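Dahlia Tubers: Ordering, Lifting and Winter Storage
Frequently Asked Questions
Last revised 1 November 2019

Ordering and shipping

When does the catalog open?
The catalog opens in January and closes when stock is gone. The coming season lists 300 varieties. Stock figures on each variety page are updated after the winter inspection, so a variety shown as unavailable in December may return to sale later.

Can I order now for spring?
Standing orders from last season are carried over automatically. New orders are not taken before the catalog opens. We stopped accepting fall reservations because the final count is not known until the clumps have been lifted, divided and checked for eyes. This year's lift produced 2,226 sellable divisions, and that number will drop somewhat over the winter.

What am I buying?
One division. A division consists of a tuber, an intact neck, and a piece of crown with at least one eye. Size varies by variety and is not a measure of quality. Flellia makes tubers little thicker than a pencil and grows as strongly as varieties with tubers three times the weight. Dorneo tends to the other extreme and is often trimmed before shipping.

What does shipping cost?
Orders are charged a flat $5 within the lower 48 states. Pickup at Lititz is free during the dates given in your confirmation message. We do not ship outside the country.

When will my order arrive?
Shipping is scheduled by hardiness zone, beginning with the warmest. Zone 6 orders normally leave in the second half of April. A different week may be requested in the order notes, but orders are not held past the end of May.

My tuber arrived with a broken neck. Will it grow?
Usually it will not. A cracked neck may heal if the break is partial, but a tuber that hangs loose from its crown should be considered lost. Report it within seven days of delivery and state the order number and the variety. Replacement is in kind where stock allows, otherwise by refund.

Why does my invoice say Lukáč?
Lukáč is the name under which card payments are processed. It will also appear on your bank statement.

Lifting

Do I have to lift my tubers at all?
In Zone 8 and warmer, with free-draining soil, they can remain in the ground under mulch. In Zone 7 results are mixed and depend mainly on drainage. In Zone 6 and colder, lift them. Losses in heavy clay are caused by standing water as often as by frost.

When should I lift?
The usual advice is to wait until frost has blackened the foliage. A killing frost is not required. Tubers are mature enough to lift once the plant has been in the ground for 120 days, and gardeners with a large number of plants may need to start before frost. In our field the first frost generally falls in October, and lifting begins a week or so afterward. The delay gives the eyes time to swell, which makes fall division easier.

How far should stems be cut back?
Leave four to six inches. Stems are hollow and collect rain, so a cut made long before lifting should be covered with foil or made on a slant. Do not use the stem as a handle. Most broken necks come from pulling.

How do I get the clump out without damage?
Insert a fork 12 inches from the stem on all four sides and loosen the soil before lifting. Raise the clump from below. Shake off loose soil and turn the clump upside down for an hour so that water drains from the stem.

Should tubers be washed?
Either method works. Washing exposes rot and gall and is necessary before division. Unwashed clumps hold moisture better and need less attention in storage, but problems stay hidden until spring. If you wash, use a moderate stream from a hose. High pressure strips the skin, and skinned tubers shrivel.

Division

Fall or spring?
Fall division takes less space in storage and the tissue is softer to cut. Spring division is easier for beginners because the eyes are visible as pink or green points. If you cannot find the eyes in fall, store the clump whole or cut it in half through the crown.

Does every tuber need its own eye?
Yes. A tuber without an eye may stay firm all summer and even form roots, but it will not produce a shoot. New eyes do not develop on the body of the tuber.

What about the mother tuber?
The original tuber is usually darker and coarser than the others. It can be replanted, but it is more likely to rot in storage and we discard it – unless the variety is scarce and the clump has produced little else.

Do cuts need treatment?
Let them dry for 24 hours in a ventilated room out of direct sun. Dusting with sulfur is optional. Tools should be disinfected between clumps, as both viruses and crown gall can be carried on a blade. A dip in diluted household bleach is adequate, provided that the tool is rinsed and oiled at the end of the day.

Storage

What temperature is required?
Between 40 and 50 degrees Fahrenheit. Below 35 degrees the tissue is at risk of freezing. Above 50 degrees it loses water and may sprout early. An unheated basement or an attached garage is suitable in most houses. Check the spot with a minimum–maximum thermometer before the tubers go in, including during a cold spell, and measure at the height where the container will stand.

Which packing medium should I use?
Coarse vermiculite, pine shavings and slightly damp peat are all in common use. Shavings suit damp basements. Vermiculite suits dry ones. Plastic wrap is also workable for washed divisions with fully dry cuts, although one rotten piece will spoil everything wrapped with it.

We kept a record of 623 divisions in one basement room last winter. Losses in vermiculite were lower than in shavings, and most of the difference came from shriveling. The room was dry, and the result should not be applied to humid conditions without testing.

How often should I check them?
Once a month. Remove anything soft. Cut back localized rot to clean white tissue, allow the cut to dry, and repack the piece separately. If tubers are wrinkled but firm, mist the medium lightly. If condensation has formed on the inside of the container, open it for a day or two.

How do I label divisions?
Write on the tuber itself with an indelible pencil, then add a tag to the container. Ink from ordinary markers fades on damp skin and is often unreadable by March. Paper tags rot.

What kind of container is best?
Any clean container that slows moisture loss without sealing it in. Cardboard boxes lined with newspaper are satisfactory in humid rooms but draw water from the tubers in dry ones. Plastic bins hold moisture well. Leave the lid ajar or use a bin with handle cutouts, and keep the medium below the level of the openings. Rounded corners are easier to wipe out between seasons. Do not stand the container directly on a concrete floor.
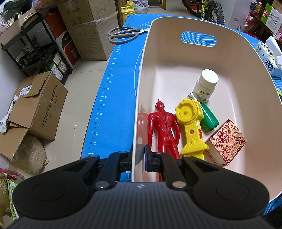 Can I use a refrigerator?
A refrigerator set to 40 degrees is acceptable if it contains no ripening fruit. Apples and pears give off ethylene, and tubers stored next to them may fail to sprout. Frost-free models are very dry, so pack in vermiculite and check every two weeks.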